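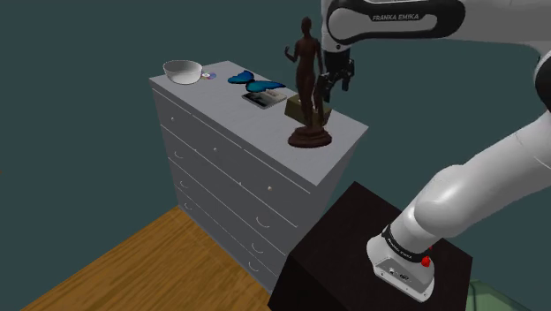 Tidying a dresser top in simulation: how close is this to a real chore?

Posted by Oanh Triệu in Home Automation

I maintain the household task set for a small project called Arkska. The current task is clearing a dresser: single Franka arm on a fixed pedestal, mixed items on top, everything to end up in a drawer or grouped at one end. The bowl and the box are fine. The statue tips in 7 of 12 runs, and the disc has never been lifted. Before I spend October tuning grasps, is any of this ready for an actual bedroom, or is it still a lab exercise?

Cường Hứa

Parts of it are ready. Split the chore by object.

Rigid items with a clear side to grip, such as the box, carry over to hardware well if your friction values are sane. For the bowl, grip the rim with one finger inside and expect some rotation.

The statue is tall for its base. Grasp at the torso, close slowly and lift straight up before any sideways motion. The bent arm sticks out on one side, so plan the approach with the full mesh. If you left the collision shape as a single convex hull, the gap under that arm is solid as far as the physics engine knows, and a finger that enters it will push the whole figure over. I would check that first.

A disc lying flat is a poor target for a parallel gripper. Slide it to the front edge of the dresser and pinch the overhang. We did this on the Gestent bench with 2 fingertip pads and it worked once the pads were soft enough.

Drawers are a separate problem. With the base fixed next to one end of the dresser, check reach to the far column of handles before writing any code. A handle you can touch may still be one you can't pull through its full travel.

Gunatton

no. my vacuum can't get past a sock

Campbell

Agree with Cường on the collision mesh. I would add that 12 runs is too few to tune against - randomize the item poses and run a few hundred. Also log the butterfly separately. Thin wings give odd contact forces in most engines, and a failure there says little about the real object.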